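Home | Docs | Data | Issues | Changelog

# Flundel break-room set

Flundel is a small collection of recordings from the kitchen at Itby, where a robot arm sorts cans and cups, a job that used to belong to whoever lost the staring contest. It has two camera views, wrist and room. Borau labels the clips and Dreßler hosts the files.

## What's in it

1725 clips, each covering a single attempt at one object. Objects are soda cans and plastic cups, and the tray is the same gray one throughout.
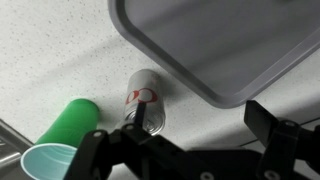 Labels were written by office staff between meetings, so spelling varies. "Can" and "soda" mean the same thing. "Pop" was one person, for most of March.

Each clip folder holds:

- the video from each view
- a joint log, in plain text
- a note field, often blank, now and then a complaint
- a room still, for checking where things stood on the counter
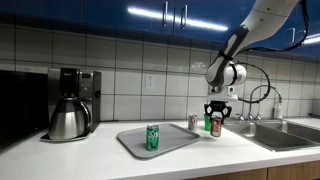 ## What changed for the people

The cleaning rota went from five names to two, and the two are now "cell attendants." They refill the counter, press the reset and get a lanyard. Total time spent in the kitchen has gone up – mostly meetings about the arm. Coffee is still made by hand, and the arm is not cleared to touch it.

Staff were asked for comments after 12 weeks. Most were about the lanyards.

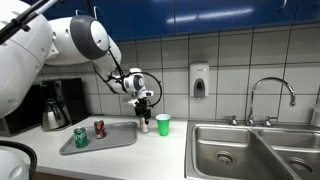 I used to clear that counter in a minute and go home, wrote one attendant, and now I stand next to something that does it slowly and I fill in a form when it stops. The hours are better, though, and my back agrees.

## Known problems

Timestamps in the wrist logs run 5 seconds behind the room view. Subtract before you complain.

Related
- Itby counter layouts
- Flundel label fixes
- Attendant form, blank

Contact Borau data desk | © Borau | Back to top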